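Notes on acceptance rules for simulated pick tasks

Filed under: standards, manipulation

I have spent most of November rewriting our acceptance rules for simulated manipulation runs. The old document was 32 pages and had been edited by too many hands, mine included. The new one is 7. What follows covers the parts that caused argument.

Success must be defined on the state of the object. Our earlier rule counted a pick as good if the gripper closed and the wrist rose. A gripper can close on air and still rise. The rule now reads: object base clear of the surface, held for two seconds, no contact with anything except the fingers. Placement has its own clause and its own tolerance.

Surface appearance is to be varied separately from lighting. When both change in the same batch, a drop in success rate can't be put down to either. Strongly patterned stone gets its own group, as it gave us the most trouble with edge detection on pale crockery. Arvo Kuusisto at Skilberg wanted it dropped as unrealistic. It stays. People do have such worktops.

Seeds are logged per episode. A batch seed is not enough if a run is restarted halfway. We lost 272 episodes to this in the Dinden comparison, and they had to be run again from nothing.

Failed runs are kept. The default in the Pramitz scheduler is to delete them to save disk space, so the flag has to be set by hand on each machine. I have asked for the default to be changed.

Wrist views are stored at full size, uncropped, with the fingers left in. Masking out the gripper was common practice here for a while, and it hid a calibration error of several millimetres until the Mittal arm was tested against its real counterpart.

Minimum batch is 3,000 episodes per object class before any figure is quoted outside the team. Smaller batches may be used for debugging but the results are not to be put in a table.

Still open: how to treat a rim grasp where the bowl tilts but does not slip. The current draft passes it up to a fixed angle, and I am not happy with the angle. Comments on the draft are welcome until the end of the month. 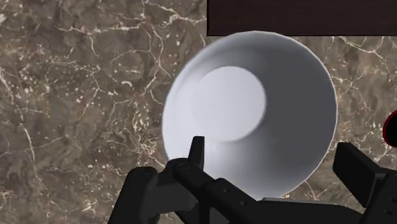
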